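Budgeting for a bench arm: what the quote leaves out

August 2020 | By R. Agyeman
Print | E-mail | 66 shares | 2 comments

A price for a robot arm is easy to get. A price for a robot arm that does a job on a particular bench takes longer, and the second figure is the one a purchasing department has to sign. The gap between them is made up of small items, most of them bought late and on separate orders.

Zollgate, a contract lab that portions dry goods for seed and food testing, went through the exercise this year for a two-arm bench cell. Its planning file runs to 411 line items. The arms account for 2 of them. The remainder covers mounting, power, network, grippers, fasteners, tools for the grippers to hold, containers, spare parts, operator time and a cleaning schedule. Not every line carries a large sum, but every line has an owner and a lead time, and the lead times set the start date.

Start with the task

The usual mistake is to pick the arm first. Payload and reach are printed on the first page of every data sheet, so buyers compare payload and reach. For light bench work neither is likely to be the limit. The limit is more often the end of the arm: what it grips, how firmly, and how repeatably it can find the same spot on the same tool.

Zollgate wrote its task sheet before it asked for quotes. The sheet states the material to be moved, the vessel it comes from, the vessel it goes to, the permitted spill, and the time allowed per portion. It fits on one page. Three vendors were sent the same page. One replied with a list of questions, and its quote was the only one that did not have to be revised.

Dry beans and grains make a reasonable first task. They are cheap, they do not stain, and a spill can be swept up and weighed. They also show up poor tool alignment early. A scoop that sits a few degrees off in its bracket will enter the pile at the wrong angle each time, and the portion weights will drift in one direction.
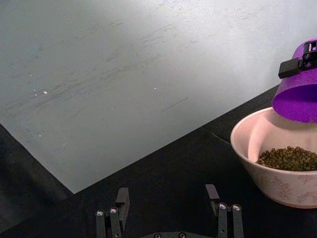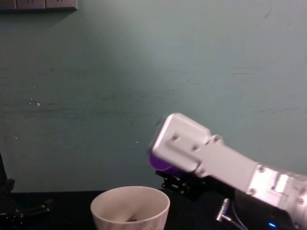 Bench work with a gripper over a bowl of mung beans (first picture) and over a white cup (second picture).

Brackets, scoops and other small parts

Tooling is the line most often entered as a single sum and most often overrun. It should be split. The Zollgate file separates the tool itself, the bracket or adapter that joins it to the gripper, the screws, and the labor to fit and align the set. A household scoop costs next to nothing. The bracket that holds it may need two or three design rounds, and each round uses print or machine time, plus an afternoon of test runs.

Buy tools in quantity once the design has settled, and from one batch. Handle shapes change between production runs without notice, and a bracket made for last year's scoop may not close on this year's. Zollgate holds six of each tool on the shelf and records the batch on the box.

Screws deserve a line as well. Grippers and brackets use small sizes, they work loose under repeated motion, and they are difficult to find on a dark bench. The file calls for a torque check at the start of each week and a labeled box of spares within reach of the cell.

The bench itself

Existing furniture can be used if it is stiff. Push on one corner with the arm extended and watch the tool tip. Any movement visible to the eye will show up in the work. A top that fails this test should be replaced before the arm is bolted down, as moving an arm afterward means repeating the calibration.

Surface finish affects both people and cameras. A matte black top cuts glare and gives good contrast with pale vessels. It gives poor contrast with dark cables, dark screws and dark beans. Zollgate accepted the trade and budgeted for an extra lamp.

Power and cabling are commonly left to the electrician's discretion. They should be drawn. Mark the outlets, the controller, the computer and each arm's full sweep on one plan, and route cables outside the sweep. Connectors near the base of an arm need strain relief. Replacement cables should be ordered with the arm, under the same purchase order, so that they arrive together and match.

Time is a cost line

The purchase price is fixed on the day of the order. Operator time is not. Zollgate set aside 400 hours in the first year for setup, teaching, test runs, and records. The figure was challenged at review as too high. The lab's reply was to list the tasks against the hours, and the line stayed in.

Training should be counted apart from setup. Setup ends. Training continues for as long as staff change, and a cell that only one person can restart is a cell that stops when that person is on leave. The file calls for two trained operators before the first paid run.

Downtime needs an assumption, stated in writing. A first-year plan that assumes full running hours will miss its targets. The manual method should be kept in place, with its own small budget, until the cell has completed a full quarter.

Comparing quotes

Zollgate scored the three quotes in Evesetti, a planning package it already used for lab equipment, with one sheet per vendor and the same headings on each. A paper table would serve as well. The headings were:

Arm and controller
Gripper, per unit
Adapter design, per round
Freight and import charges
Installation days on site
Spare parts, first year
Software support after the first year
Response time for a failed joint

The last two moved the ranking. The lowest quote carried a support fee from the second year that was set out in an attachment and absent from the summary page. Ask for the fee in writing, for each of five years, before comparing totals.

Leasing was considered. Resus, the leasing firm that finances the lab's balances and ovens, offered terms on the arms and controllers but excluded grippers and tooling as wear items. That left the parts most likely to need replacement on the lab's own books. Zollgate bought the tooling outright and leased the rest, with an option to purchase at the end of the term.

Timing

Orders for the arms went in first, followed by the bench and electrical work, with tooling last. On paper the cell starts paid work in October. The adapter design is the item with the least slack: one more round would use up all the float in the schedule, and the file lists it as the first risk, with the second gripper's delivery date directly under it.

Print | E-mail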